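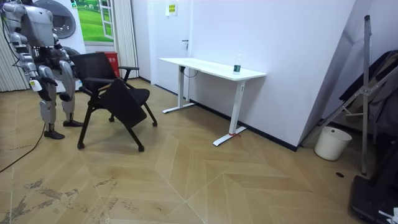

Where does the tablet-arm chair go when the room is reset?
Square to the white desk, back to the room, with the writing tablet folded down.

30 March 2022
Room reset, chair and desk. Notes by D. Kabbaj

Purpose of today's entry is to fix a resting position for the black chair so the room starts the same way each morning. The February notes say only "chair tidy", and three people have read that three ways. Ezzat leaves it out in the open floor, I leave it near the wall, and Derkach pushes it at the desk until something touches.

Reference is now the front edge of the desktop. Backrest parallel to that edge, gap of 60 mm between the edge and the nearest part of the armrest pads. Measured with the steel rule, not the tape. The tape hook has play in it and reads 2 mm long.

Checked the gap at both armrests. Left and right disagreed on the first go by 10 mm, so the chair was not square. Corrected by turning it at the backrest and measuring again. It is easy to get one side right and assume the other.
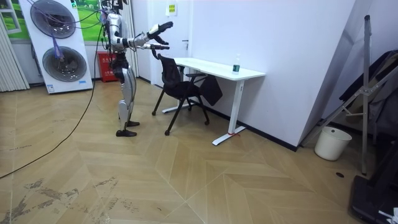 Casters are the main source of error. When the chair is pushed in a straight line they trail and it tracks well. When it has just been turned they are still pointing the old way, and the first bit of travel goes sideways. Procedure for now: turn the chair well clear of the desk, roll it back a short distance to line the casters up, then go forward in one slow push. Do not correct the angle in the last part of the travel. If it is out, pull back and start over.

The writing tablet needs its own line in the sheet. Folded down it hangs forward of the seat, so it reaches the desk zone before anything else does. Its angle changes the clearance. Fold it down fully before moving the chair, then check it again afterward.

Floor marks: tried two short strips of masking tape at the front caster positions. Not much use, as the casters swivel and the contact point moves with them. Took the tape up again. A mark on the desk edge would be better. Skullach sell a low-tack vinyl dot that might do, colour to be decided.

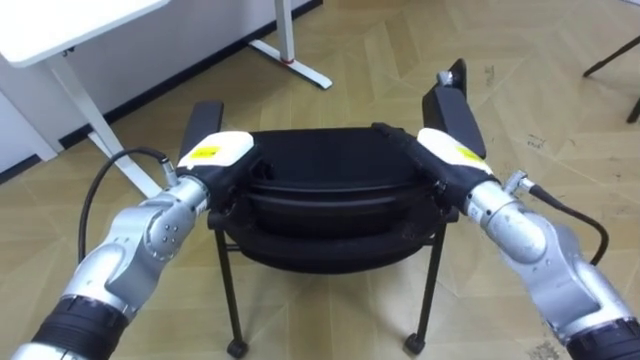 Hands go on both armrests when pushing from behind. Pushing on the backrest alone tips the load onto the front casters and the chair wanders off line, more so on this floor than on the carpet at Skiltorton. Keep the force level on the two sides. Any difference shows up as yaw straight away, and the desk end is no place to be sorting that out.

Repeats: 17 placements by hand, measured each time at both armrests. Worst cases all came from turning too close to the desk. Raw numbers are in the blue binder behind the February sheets.

To do
Rewrite the reset sheet with the gap figure and the tablet check.
Clean hair out of the casters, then repeat a short set to see if the sideways kick is any less.
Ask Derkach whether the desk position is fixed or only habit. If the desk shifts, the reference shifts with it.
Order the vinyl dots.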